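3.2 Shopping habits in the Tundel households

It would be a pity to hurry past the small purchases, for they taught us a good deal about how families in Tundel really manage their week.

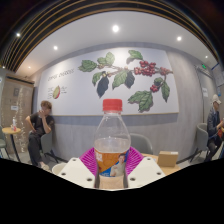

Most of the 103 households kept a diary for us through May, and many were kind enough to add little notes on who had gone to the shop and what the weather was doing. Bottled drinks came up in 32 diaries, nearly always beside bread or eggs. Older shoppers told us they liked to buy little and often, and to stop for a chat on the way home.

Figure 3. Bottled drink of the kind entered under "small purchases".

We return to the larger weekly shop, and to the market at Grirnano, in Section 3.3.

Contact: Suryani Khoo, Sutanto | © 2021 | Back to top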